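# Nightstand clutter: box it or drawer it?

**mudeston_mel** (opening post)

I have no nightstand. The space between my bed and the wall is too narrow for one, so for the last 2 years everything I use at night has lived in the sheets or on the floor. Charger, earbuds, pill bottle, phone charm, all of it. I kept a shipping box with an attached lid and I want to use it under the bed as a pull-out. Before I commit, I'm trying to work out how to divide it up. My plan so far:

- Empty the box and set it on the bed where I can reach it from all sides. Lay the small stuff out in front of it and look at it before anything goes in. 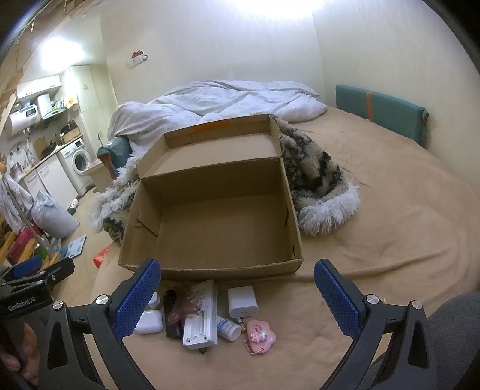 - Sort by how often I reach for it at night. Adapter and earbuds are every night. The bottle is mornings. The pink cloud with the beaded chain is never, but it's staying.
- Make dividers from scrap cardboard.
- Label the lid.

Does anyone divide a box this way, or do you just throw it all in?

**forkham_rd**

Throw it all in. You own a handful of things. Dividers are for people with 26 kinds of screws.

**Paula Ghiță**

I disagree with forkham_rd. Small things in a deep box slide to one end every time you pull it out, and then you're digging in the dark. I would use two short dividers across the narrow direction and leave the middle open for the charger.

Don't glue them. Cut a slot halfway down one and halfway up the other if you want them to cross, and let them press against the walls. You will want to move them after a week.

**odmont_lou**

Is the lid going to be a problem? If it's hinged at the back it needs room to swing up. My bed frame is low and I had to pull my box all the way out before I could open it. I ended up cutting the lid off and I don't miss it.

**mudeston_mel**

Lid height is a fair point. I moved things around on the bed and checked it standing straight up behind the box. Blankets are still on the bed, I hadn't gotten to those.

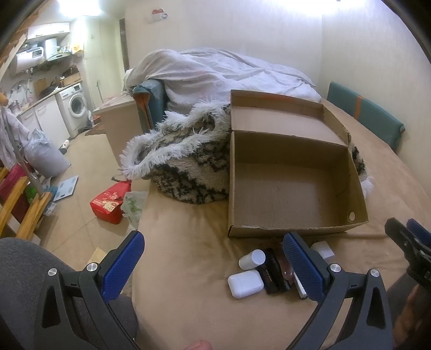 *Post last edited by mudeston_mel on 2020-03-24*

With the lid up it's taller than the gap under my frame, so the box would have to come all the way out every time, same as Lou's. I don't want to cut the lid off because of dust. I might keep the box at the foot end, where the frame sits higher.

Also put the earbud case up front as a test. I think that's where it should end up in the box too, front and left, since I sleep on that side.

**odmont_lou**

Lay a dish towel over it for dust. It weighs nothing and you can pull it back with one hand.

**forkham_rd**

Or hang a pocket organizer off the mattress. Mine is a Hoshino with 5 pockets, it tucks under the mattress and the weight holds it. No box, no lid, no dividers. You don't have to lean down to the floor at 3 a.m.

**Paula Ghiță**

Pocket organizers are fine for a phone and a book. The strip that goes under the mattress works its way out if you have a fitted sheet that's a bit loose. I had one for a summer and took it off in July.

Whatever you pick, I would keep the charger out of any closed box while it's plugged in. It can go back in when you're done charging.

**mudeston_mel**

Good point on the charger. I was going to run the cord through a hole in the side and close the lid over it, but I'll leave it out when it's plugged in.

**forkham_rd**

So now the box is for earbuds, a bottle and a keychain.

**mudeston_mel**

And the cord when it's not in use. And lip balm, tissues, the remote.

**hoshino_fan268**

One thing on the blankets. If the fringed one hangs off the side of your bed it will drag in and out with the box every time. I had that with a throw and kept finding fluff in with my earplugs. Fold it and put it at the head end, or on a chair.

**mudeston_mel**

It does hang off the side. I'll fold it in thirds and see if it stays up there.

Going with two loose dividers, lid on, foot of the bed, for now. If leaning down there gets old I'll try the pockets.

**Paula Ghiță**

Cut the dividers a little lower than the walls so the lid closes flat.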